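4.3 Setting Up the Counter Cell in the Simulator

Complete this section before you load any task on the Trevby two-arm controller. It covers the simulated kitchen counter only. Setup of the physical arms is in Section 6.

You will need:

A workstation with the Breren simulator installed and licensed
The Courtois kitchen scene pack, unzipped in the scenes folder
The gripper calibration file supplied with your controller
Write access to the Nodgate log server, or a local folder for logs

Allow around 80 minutes for a first setup. Later setups on the same workstation go much faster, as the scene pack is already compiled.

Loading the scene

1. Start the simulator and wait for the status line to read Ready.

2. Open Scene > Load and select the kitchen counter. The first load compiles the collision shapes. The window may stop responding while this happens. Do not close it.

3. When loading is finished, open Scene > Objects. The list must include the microwave, dish rack, sink, faucet and plate. If any entry is shown in red, its mesh file was not found. Unzip the scene pack again and repeat step 2.

4. Select the counter in the list and confirm that Fixed is checked. Do the same for the microwave, rack and sink. The plate must be left unchecked.

CAUTION: If the plate is set to Fixed, the gripper will close on it and try to lift the whole scene. The solver will become unstable and the run log will be useless.

5. Save the scene under a new name. Do not overwrite the supplied file.

Placing the arms

6. Open Arms > Base Position and load the calibration file. Both arms move to the home position.

7. Set the base spacing to 1,515 mm. Type the value and press Enter. The slider next to the field is too coarse for this setting.

8. Open Arms > Jog and select the left arm. Set the jog speed to Low.

9. Jog the arm toward the plate in short moves. Stop while the gripper is still clear of the rim. The fingers should be above the counter and level with the plate, with open counter on all sides of the plate.

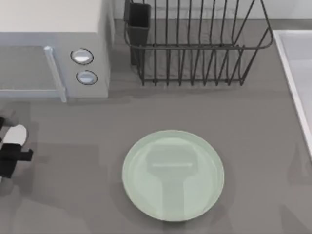

10. Press Store Approach. The controller saves the joint angles and the position of the plate relative to the arm base. If you move the plate later, you must store the approach again.

11. Jog the left arm back to home and repeat steps 8 to 10 for the right arm. Start from home each time. An approach stored from some other position may send the elbow through the microwave on playback.

Note: Reflections on the plate depend on the render quality setting. They have no effect on contact or on grip force. If the view is slow to update while you jog, set render quality to Draft and change it back before you record.

Checking clearance at the rack and sink

The rack is the part of the scene most likely to cause trouble. Its wires are thin, and with the default contact settings a finger can pass through one of them without a contact being reported.

12. Open Physics > Contact and select the dish rack. Change the shape type from Box to Mesh. With Box selected, the plate will rest on top of the rack as if it had a lid.

13. Set the substep count to 2 or higher. Lower values let the fingers pass through the wires at normal speed.

14. Switch to a wrist view and jog the gripper into the space between the rack and the sink. Keep the jog speed on Low. Watch the lower corner of the rack and the rim of the sink as you go.
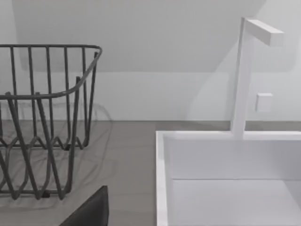 Figure 4-7. Clearance check, gripper finger between dish rack and sink.

15. Look at the contact readout. It must stay at zero while the finger is clear of both objects. If it shows a contact when you can see a gap, the rack is still using the Box shape. Go back to step 12.

16. Move the finger slowly toward the rack until the readout changes. The finger should be touching a wire in the view when this happens. Back off and press Store Clearance.

17. Do the same against the sink rim. The rim is a solid shape and should give a steady reading.

CAUTION: Do not run the clearance check at High jog speed. The readout updates after the arm has moved, and a stored value taken at High will be too small.

Saving and restarting

18. Return both arms to home and save the scene.

19. Close the simulator completely and open it again. Load the scene you saved. Base spacing, contact shapes and stored approaches should all be as you left them.

20. If the base spacing has gone back to its default, the calibration file is read-only. Change the file permissions and repeat steps 6 and 7. The stored approaches must also be redone.

Repeat the clearance check after any update to the scene pack. Updates replace the rack settings without a warning. For log server errors during recording, see Section 9.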